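Filipa Rebelo has moved house six times, and she has opinions about dining tables.

"People buy the table for the dinner party," she says, pouring coffee in her kitchen in Coelho. "Then they have one dinner party. After that it's where the mail goes to die."

She writes a newsletter on household clutter, which 2393 people read, among them her mother, who disagrees with most of it. Her advice is modest. Clear one end. Eat there. Leave the other end to its fate.

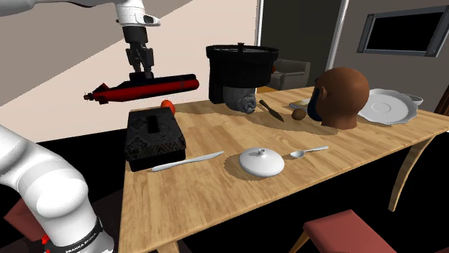
A toy submarine, a tissue box and a light wooden table.

I ask whether she follows her own rules. There is a pause.

"In February I did," she says. "For five days."

Her husband, Keyvan Babaei, calls from the next room that it was four. Rebelo ignores this and moves a pile of seed catalogs so I can put down my cup. She tried baskets once – the baskets filled up, and then they lived on the table too.

"My grandmother kept hers bare," she says. "She also wouldn't let anyone sit at it."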